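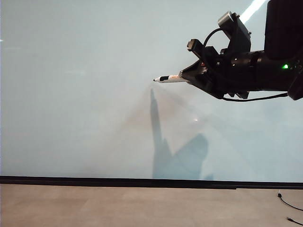
Can the renewal forms for the allotment plots still be sent in on paper this year? Paper forms are fine until the end of March, and the online form asks for the same things.

Subject: Re: Plot renewals and the water bill
From: Bahman Hassanpour
To: erus-gardens list
Date: 12/16/20

Hello all,

Dagmar asked several things at once, so I have put my replies under each part of her message.

Dagmar Říha wrote:
> I read the letter about the new fees twice and I still don't
> see how the water share is worked out. My plot is one of the
> small ones by the Weron Street gate and I am being charged the
> same as the double plots at the top.

The water share is split per plot number, whatever the size. It was set up that way when the garden had one tap. The meter reading for the season came to 2,567 cubic feet over the last bill, most of it from the leak under the lower path. Hesent repaired the pipe and we have not had their invoice yet, so the figure in the letter may come down a little.

I agree the split is unfair to the small plots. If you want it changed, send me a proposal before March and I will put it on the agenda for the spring meeting. A half share for the small plots would be simple to do. There are 26 of them.

> Also, is the compost delivery still coming? I paid for four
> bags in the fall and heard nothing.

Fallahi has moved the delivery to early spring. Your four bags are on the list. Anyone who would like their money back can write to me off list and I will mail a check. The price has not changed for people who paid already — new orders will cost more.

> Last thing. The lock on the tool shed sticks and I had to
> leave a rake outside.

I put graphite in it after I got your message and it turns better now. Please don't use cooking oil on it, as somebody did last winter. The rake is back inside on the left wall.

Two items from me while I am writing.

The waiting list is long and we have three plots that were not worked at all this season. If one of them is yours and you plan to keep it, tell me by the time renewals close. I would sooner hear from you than have to send a letter.

The water is off from now until the last hard frost is past. Please empty your rain barrels or tip them over, and leave the shared hoses coiled in the shed and not on the fence. We lost about 100 feet of hose to ice last year and I don't want to buy it again.

Renewal forms go in the box by the gate or to my address, which is on the back of the form. Write your plot number on the outside of the envelope.

Bahman
Plot 121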